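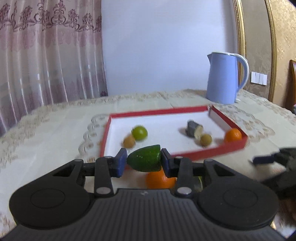
Stop averaging the kitchens

Mar 14, 2023

Read the Clekum results over breakfast, then again on the train. Short version – they trained one grasping policy on demonstrations from 23 homes, all done with hand-held grippers, 3000 episodes in total, and got one success rate out at the end. One number. Everyone is passing that number round and I think it's the least useful thing in the report.

Homes aren't samples of one big average home. They differ in stupid, specific ways. Tablecloths with a pattern on. Shiny kettles. Fruit that rolls. Vegetables cut so that one end is flat and the other tapers off to nothing, and a policy that has only ever closed on nice parallel sides has to find out about that somehow. A mean over 23 homes hides all of it. If the thing is superb in 20-odd tidy kitchens and hopeless in the rest, I want to know which ones and what was on the table.

The Nodano people at least gave a table per home. Ugly table, tiny type, but I could see that the two worst homes were also the two where the demonstrators worked fastest. That's a finding! It's in a footnote.

And the collecting itself. I like hand-held grippers, I've said so here before. Cheap, quick, you can take them to someones dining table and be working before the tea's made. But the person holding it is solving half the problem with their wrist and their eyes and a lifetime of picking up cucumbers. Some of that gets into the data. Some doesn't. Clekum's report spends three lines on it.

Objection I always get – per-home numbers are noisy, too few trials each. Fine. Print the noise. Put the bars on. Readers can cope with a wide bar, what they can't do is un-average an average after teh fact.

So what I'd ask for, before the April deadline for the Clurby workshop: success by home, success by object, and the failures listed in plain words. "Slipped off the pointed end" tells me more than a decimal place. Peixoto did this for drawers and cupboards and it's still the one I send to new students.

More on the wrist thing next time, when I've got the plots to work.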